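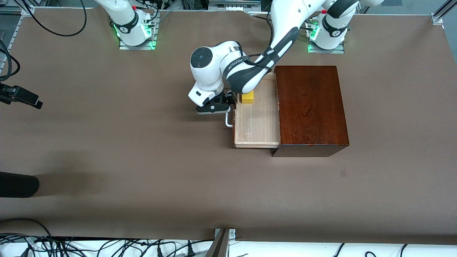

2 min read

Visit to the Olteo Paper Conservation Workshop

Members of the Regional Archives Association visited the Olteo workshop on 25 September 2019 at the invitation of its director, Kumiko Nakajima. The group was led by Desmond Kowalczyk and included representatives of 4 county collections.

Ms. Nakajima opened with a short account of the flood recovery work that has occupied her staff since March. The Esposito ledgers, a run of business records from a former grain merchant, reached the workshop with swollen bindings and heavy silt along the lower margins. A total of 2239 leaves have been cleaned and flattened. The remaining volumes are being held in cold storage until bench time is available.

Members then observed a demonstration of leaf repair by Soledad Whitfield. She used thin Japanese tissue and wheat starch paste, which the workshop prepares fresh each morning. In reply to a question, she advised small archives against pressure-sensitive tape of any kind, including products sold as archival. 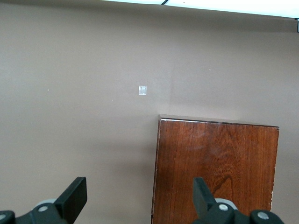 The afternoon session dealt with storage. Emmett Ridgeway presented the results of a survey of boxes and folders in use at member institutions, and noted that about 70 percent of the oversize maps examined were still kept rolled. Flat storage was recommended wherever floor space permits. Members asked for written guidance on folder weights, and Mr. Ridgeway agreed to circulate it.

The Association thanks Olteo for its hospitality. Requests for copies of the survey should be sent to Mr. Kowalczyk.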